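Reading Room at Vindov Hall Is Gray Now, and I Like It

September 6, 2026

I stopped by Vindov Hall on Friday to return a stack of overdue magazines and ended up staying most of the afternoon, so you're getting a news item out of it. The reading room at the back has new walls! Well, new plaster on the old walls, and a new color on top of it. If you remember the mustard paint (and the cracks, and the patch by the radiator that looked like Florida), all of that is gone.

The hall went up in 1906 and I don't think the back room had been touched properly in my lifetime. Lakshmi Thampi, who runs the front desk, told me the original plan was two coats of paint and done in a weekend. Then the crew from Zakharchenko started scraping and whole sheets of plaster came away with the paint. So the weekend turned into most of the summer, and the Tuesday knitters have been meeting in the hallway ever since.

Maricruz Palacios led the plaster work and she let me pester her with questions for a good long while. She said the long wall was the worst of it, with at least three kinds of filler in there from different decades, one of them so hard it chewed up her scraper. Her crew took it back as far as they had to, meshed the cracks, and skimmed the lot. Then came sanding, and then more sanding. I asked if she was happy with how it came out and she said she'd be happy once the shelves were up and people stopped asking her to feel it. I felt it anyway.

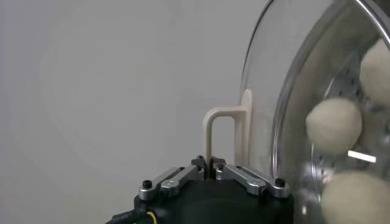

Pale gray and smooth: the wall in the reading room.

About that color. There was a vote, as some of you will remember, and it got a little heated for paint. The sample cards were pinned up by the door through the spring and 211 people put a sticker on one. Gray beat a soft green by a handful of stickers. I was a green person myself, and Elango Joseph, who teaches the Saturday chess class, is still a green person and would like that printed. But I have to say the gray is lovely in there. It's light, it doesn't glare, and my eyes weren't tired after an hour with a newspaper — which I could never say about the mustard.

The plaster overrun added $900 to the bill. Lakshmi says the spring book sale covered it, so there won't be another appeal this year, though she wouldn't say no to a few more boxes of decent paperbacks.

Still to come are the shelves, which are being built off site, and the picture rail. Nandini Kulkarni is looking after the old framed maps until the rail goes up. She has them at her house and tells me two need new glass. If you know somebody who cuts glass at a fair price, leave a note for her at the desk.

The room is open during the usual hours in the meantime, so go and have a look. Please don't tape anything to the walls! The knitters move back in on the first Tuesday in October, and story hour stays upstairs until the shelves are in.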